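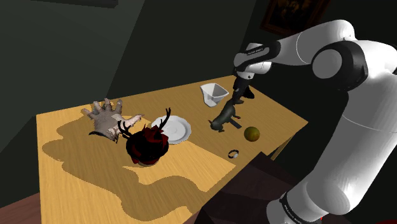 Why Do We Stretch?

Have you ever watched a cat wake up from a nap? First the front paws slide forward, then the back goes up in a big curve, and then (if it's a very sleepy cat) there is usually a yawn to finish. Cats do this every day of their lives and they never had a lesson. You do it too, probably before you even open your eyes in the morning!

So what is going on in there? Well, let's start with your muscles. A muscle is made of lots and lots of thin strings called fibers, all bundled up together a bit like uncooked spaghetti in a packet. When you bend your arm, the fibers in the front of it pull themselves shorter. When you straighten it out again, they get longer. If you sit in one position for a long time, say through a whole movie, some of your muscles stay short the entire time, and when you finally stand up you feel stiff and a little creaky, like somebody's grandpa getting out of a low chair.

Stretching gently pulls those fibers out long again. Your brain gets a message from the muscle saying "hello, I'm being pulled," and at first it tells the muscle to hold tight, just in case. But if you stay still and keep breathing, after a little while the brain decides that everything is fine and lets the muscle loosen. That's why a stretch often feels easier at the end than it did at the beginning.

Here is one to try. Stand up with your feet apart and reach both hands toward the ceiling, as if there were a cookie jar on a very high shelf. Breathe in. Now lean slowly over to one side and count to 7. Come back to the middle, have a little rest, and do the other side. Do the whole thing 2 times.

A stretch should feel like a gentle tug. If it hurts, stop and come back a bit. And please don't bounce! Bouncing makes the muscle tighten up. It also helps to be warm first, so march on the spot or dance around the kitchen to one song before you begin.

Maybe your friend can touch their toes and you can only reach your shins. Bodies are built differently, and shins are a perfectly good place to reach. If you stretch a little on most days, starting now, you may find by July that you've got a bit closer to your socks.

More for Curious Kids
Why does my heart thump when I run?
What is sweat for?
Could you walk 1000 steps before breakfast?
How do bones grow?
Skipping games for the schoolyard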